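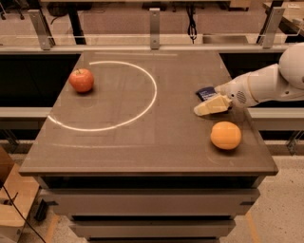
Plikari fingers on the white arm, apple and orange on the cabinet top

Plikari vs Rutherford fingers for round objects

jrankin_ctl
Started this after the July firmware update. We are choosing between the Plikari fingers (cream block, blue finger side) and the Rutherford rigid pair for a pick and place cell that handles produce. Same arm, same Ukix controller, same wrist adapter for both. Test objects are one apple and one orange. Grip force is capped at 80 percent of the controller limit. Camera is at the head position looking down at the table.

First impression: the Plikari set is more forgiving on lateral error. The Rutherford set repeats better when the pose estimate is good. I have not decided which of those matters more for us.

Jessie Rankin

drarkach_dan
What finger surface is on the Plikari set? The stock pads and the wrapped ones behave like two different products. On our bench the wrapped ones dragged on approach and rolled anything round before the jaws had closed.

jrankin_ctl
Wrapped. I have not seen the roll on the orange. The apple is less predictable near the stem, where the profile is uneven.

ccruickshank
The bigger problem is reach. You put the apple at the far left and the arm comes in from the right. At that extension the wrist has to pitch down hard and you lose the side approach. Any finger will look worse over there. Swap the fruit positions before you blame the pads.

jrankin_ctl
The far corner is intentional. The real cell has bins on that side. I agree it should be reported separately and I will split the table by position.

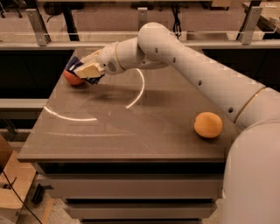

Far corner grasp, wrist pitched down

ccruickshank
Look at how much of the object is behind the finger from that viewpoint. If you are scoring grasps from the head camera you will get that wrong part of the time. Put a second camera at the wrist or read jaw width from the controller.

mkt_servo
Disagree on the wrist camera. It adds cable and mass at the worst place. Jaw width is enough for fruit. Set a minimum width, and if the jaws close past it you missed.

ccruickshank
Jaw width tells you something is between the fingers. It does not tell you whether the hold is centered. For an apple gripped near the shoulder those are very different results.

mkt_servo
For a go/no-go comparison of two finger sets I do not need centering. I need picks that survive the transfer move.

jrankin_ctl
Both will be logged. Ukix writes jaw width and motor current on every cycle. The file for the Plikari run is at 3,232 rows so far, with one row per state change, so the pick count is a lot lower than that.

drarkach_dan
Which depth setting? A glossy top under overhead light gives us holes in the point cloud. There is a bright arc on yours in the first picture, right by the apple.

jrankin_ctl
Default depth preset, exposure locked. The arc does show up in segmentation. With auto exposure on, the mask for the apple sometimes merged with it and the centroid moved toward the middle of the table. Locking exposure reduced that. I also raised the pre-grasp hover by some 2 cm so the fingers do not block the orange while the pose is refreshed.

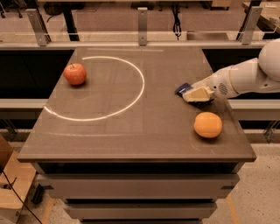 The hover change costs cycle time, but the second pose estimate is more stable, and I would take that trade with either finger set. With the old height I was getting stale poses on the near side and the fingers touched the orange on the way down.

mkt_servo
Or put a matte mat down and get the time back.

jrankin_ctl
The production surface is not matte. I would be tuning for a bench that does not exist downstream.

drarkach_dan
Fair. Cross-polarize the light and camera then. We did that at Drarkach and kept the shiny surface.

ccruickshank
Polarizers cost you light, so check noise at your locked exposure first. And please run the Rutherford set with the new hover height as well. Right now you are comparing fingers and approach paths together.

jrankin_ctl
Yes, the old Rutherford numbers are discarded. I will rerun with the same hover, same force cap and swapped positions, then post the CSV.

mkt_servo
Post the current traces too, please. Width alone will not settle the argument with Catriona.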